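4. ヘアピースの手入れと作業台の準備

この章では、ヘアピース(以下「ピース」)を手入れするための作業台の準備、および日常の手入れの手順を説明します。対象は Orevura シリーズの全長さです。保管スタンド Hurkex の組み立てについては前の章を参照してください。

4.1 作業台の条件

天板は木製または樹脂製の平らなものを使用します。幅900 mm、奥行き700 mm を標準とします。これより小さい台では、毛先が縁から垂れ、引っかかりの原因になります。

注記:木製の天板を使用する場合は、表面のささくれを事前に確認してください。ささくれがある箇所は目の細かい紙やすりで整え、粉を完全に拭き取ります。

注記:金属の枠が付いた台では、枠の角と継ぎ目に毛が入り込むことがあります。ピースは枠から離し、天板の中央寄りで扱ってください。

4.2 準備

1. 天板の上にある不要な物を片付けます。
2. 乾いた布で天板を拭きます。
3. 小物用の浅いトレイを天板の奥側に置きます。ピン、くし、クリップなどはすべてこのトレイに入れます。
4. 電源コードのある器具を台に置く場合は、コードを台の端に沿わせ、ピースの下を通らないようにします。
5. 手指の油分を洗い落とし、よく乾かします。

注意:コードの上にピースを置かないでください。毛が絡んだ状態でコードを引くと、ベース部の植毛が抜けることがあります。

4.3 持ち上げと毛流れの確認

1. ピースのベース部(毛の根元側)を持ち、静かに持ち上げます。毛先だけをつかまないでください。
2. 毛が自然に下がる高さで保持します。
3. 軽く揺すり、毛束の偏りともつれの位置を確認します。
4. もつれがある場合は、毛先から順にほぐします。根元から一度にとかさないでください。
5. ほぐし終えたら、毛流れをそろえて天板に下ろします。

注意:濃色のピースでは、もつれが見えにくい場合があります。照明を斜め方向から当てて確認してください。

4.4 ブラッシング

1. 目の粗いくしを使用し、毛先から4 cm の範囲をとかします。
2. 抵抗がなくなったら、くしを入れる位置を少しずつ根元側へ移します。
3. ベース部の手前でくしを止めます。ベースの布地にくしの歯を当てないでください。
4. 抜けた毛を天板から取り除きます。

注記:1回の手入れで抜けた毛が11本を超える場合は、ブラッシングを中止し、4.6 に従って植毛部を点検してください。

4.5 保管

1. ピースが完全に乾いていることを確認します。
2. 毛流れを下向きにそろえ、スタンドに掛けるか、付属のネットに収めます。
3. 直射日光と暖房の風が当たらない場所に置きます。

注意:ぬれたままネットに入れると、においおよび変形の原因になります。

4.6 植毛部の点検

ベース部を裏返し、結び目の緩みと布地の裂けを目視で確認します。緩みが一か所に集中しているときは、使用を中止し、修理を依頼してください。依頼時は、型番と症状の出ている位置を書いた紙をピースに添えます。接着剤による補修は行わないでください。 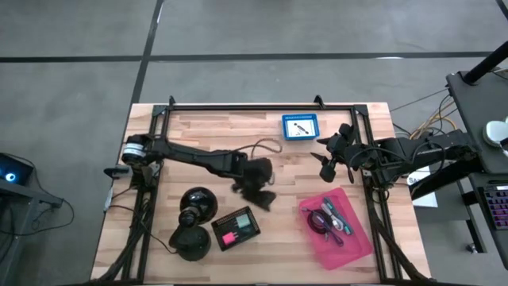 点検の結果に異常がなければ、4.5 の手順で保管します。次回の点検は、使用頻度にかかわらず6月に行ってください。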